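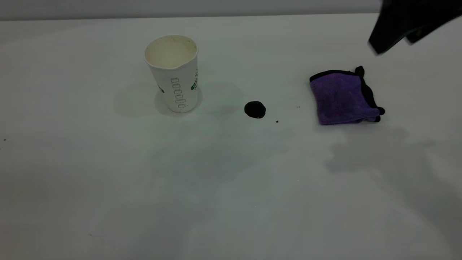
Back to the cup question, since the list has now spent longer on it than it did on the roof. My position is that we should stop buying 1,000 paper cups at a time for Wetthorpe and let people bring mugs. A paper cup gets one coffee's worth of use and then takes up residence. Take the white one on the table: a tan stain inside, a whole column of little checkboxes printed down the side, and as far as I can tell no box for "finished, please throw away." Multiply by every flat surface on the second floor and you have my mornings.

On October 3:12 pm, Khải Trương wrote:
> I priced it out. Mostura will do 1,000 plain cups, lids extra, or
> 1,375 if we take the mixed carton, and the mixed carton has the
> small size that people only use for screws. Mugs would be 12 to a
> box from Holst. My worry with mugs is the washing up. We have one
> sink and it already has opinions about draining. Can somebody who
> wants mugs explain who washes them?

You wash your own. I realize this has been tried. It was tried in the old building too, where it produced the Trostel mug, which sat behind the kettle long enough that people started giving directions by it. I still think two boxes from Holst and a hook with your name on it would beat what we have now, because a dirty mug with a name over it can be returned to its owner's keyboard.

As for the small cups, I'd miss them. They are good for screws, and also for paint, glue, and the last bit of sugar when the bag splits. If we get the mixed carton I will quietly take all of the small ones and you can have the rest.

On the tables themselves: they are white and matte and they show everything. Coffee rings come up with warm water and a drop of dish soap if you get to them the same day. Please don't use the green scouring pads. The shiny patch by the window is what happens when you use the green scouring pads, and whoever did it was very thorough.

Khải, could you ask Holst whether they'd sell us a single box first? And do the mugs stack? The shelf over the sink is lower than it looks, and I have the forehead to prove it.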